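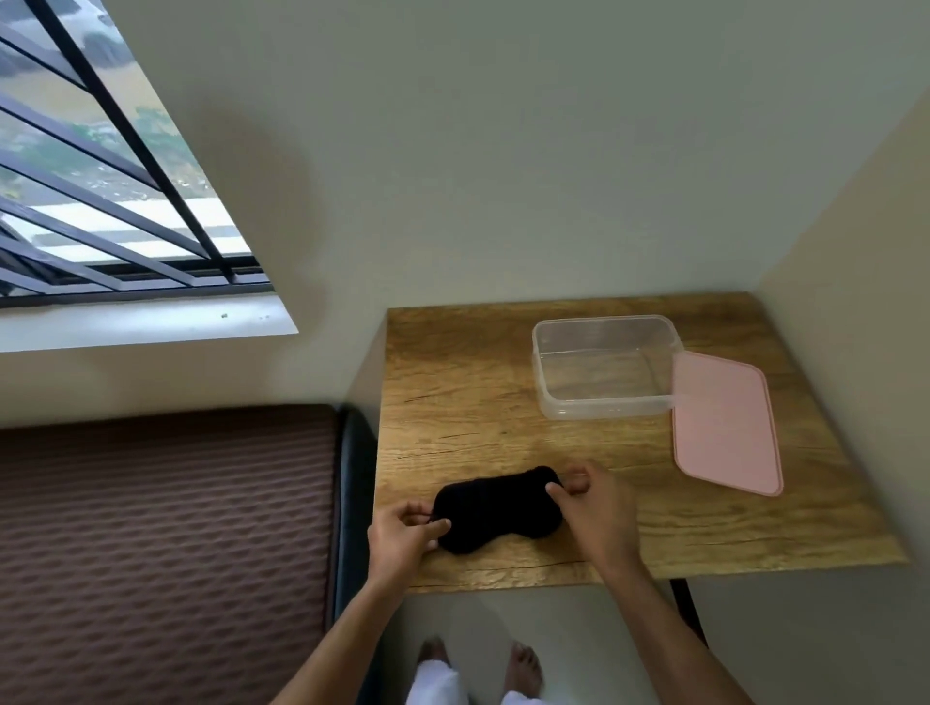 October, workshop notes, natural dye trials. The walnut bath is finally behaving! I'd been blaming the husks from Clultley all summer, but Lorna Ogilvie had me check the tap water at Jornton and it's full of iron – hence all that muddy gray. We've switched to rainwater and the brown came up lovely and warm. What I'm really after is a deep walnut black on soft goods, the kind of plain black you get on that long soft thing with the pinched middle, under the two hands on the little table. My best so far is more of a wet-bark color (nice, but not black).

Batch weights, so I stop losing them: 2,890 g of husks in, 2,155 g of strained pulp out. Soaked overnight, simmered very low, strained through the old muslin. Yae Sugawara wants the pulp for her paper, so DON'T throw it out.

Haruto's wool skeins took color in 30 minutes, the cotton hardly at all. I think I skimped on the tannin step. Try oak gall first next time, then the iron dip, 10 minutes and no longer – the last lot went crunchy.

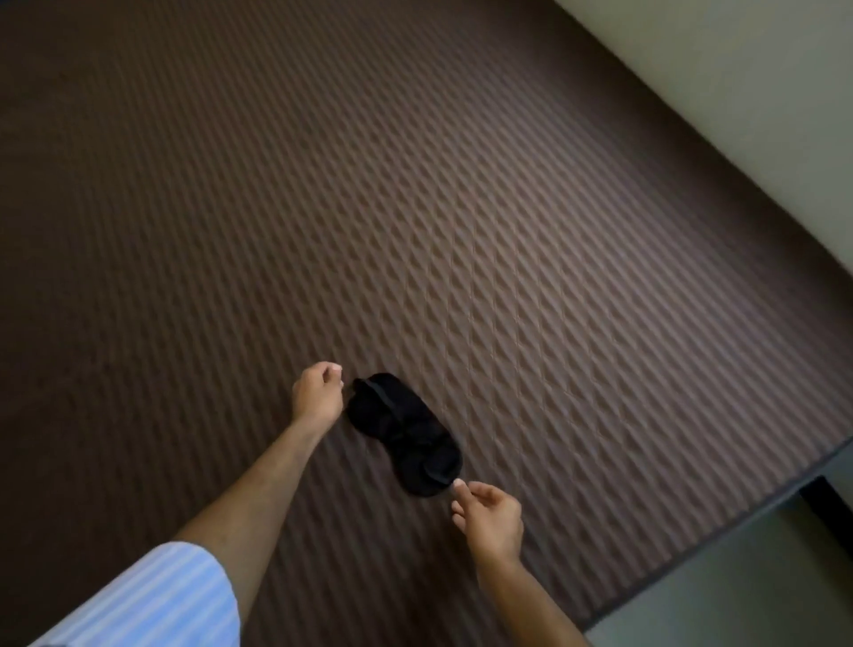 Black mask on the brown quilted spread.

Brown over brown is worth a go too. Itsuki Amano swears by a second walnut bath after a full day's drying, and I've got enough liquor left for one more small pot. Lid stays off this time, the smell in the back sink was awful.

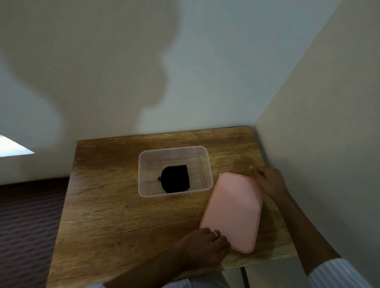
Can the leftover walnut liquor be kept for next month? Strain it well and freeze it in small tubs, labeled, and it should be fine for test swatches.

Still to do: more oak gall, descale the big pot, ask Berhe for undyed cotton tape.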